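Repainting steel shelves, brush or roller?

kaja_k
9 April 2023
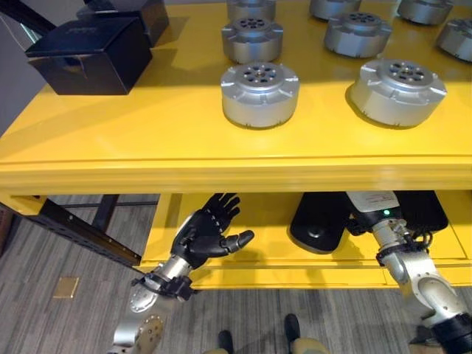 I have 2 more steel shelving units to paint before June, both secondhand from a print shop in Varville that closed. They're gray with rust along the front lips and at the corners of the uprights. I did a test board with oil enamel and a foam roller and got bubbles all over it. A cheap brush gave me lines. I want gloss and I want it yellow. What are people using?

jbenavides58
Foam roller is fine but you're going too fast and probably using the paint straight from the can. Thin it a little with mineral spirits, roll it on, then drag a nearly dry brush across once and leave it alone. Two thin coats. I did all the shelves in my garage in Clesbridge that way.

MockusRd
Why roll at all? Take them apart and spray them. Rattle cans if you have to. A roller never gets into the corners.

kaja_k
They're riveted, so they don't come apart. And I'm in a basement with one small window, so no spraying.

MockusRd
Then carry them outside.

kaja_k
Down 30 steps and back up to the street side, on my own. No.

baiba.d
Riveted ones can be rolled, just cut in the corners first with a one-inch angled brush. More important is the rust. Wire brush, then 120 grit, wipe down, metal primer on the bare spots the same day. If you paint over rust you will be doing it again next year.

jbenavides58
Agree on the rust. I don't agree that you only need to prime the bare spots. Yellow covers badly. Prime the whole thing white or you'll see gray through it after three coats.

baiba.d
Depends on the yellow. The Cisex enamel I used covered old gray in two coats with spot priming. A lemon yellow might not.

jbenavides58
Spot primer shows under gloss though. You get dull patches. Seen it plenty of times.

EdgarsJ
Whichever primer you pick, let the enamel cure before you load the shelves. Dry to the touch is a day. Hard enough for metal parts is more like two weeks in a cool basement. I put paint cans on mine after three days and pulled rings off the shelf when I moved them.

MockusRd
Two weeks is overkill. Put down a rubber mat and use them.

EdgarsJ
Rubber mat will stick to fresh enamel worse than the cans did.

kaja_k
OK. Full white primer, thin the enamel, foam roller and dry brush. I can wait the two weeks. Does the underside of each shelf need the same number of coats?

baiba.d
One is enough underneath.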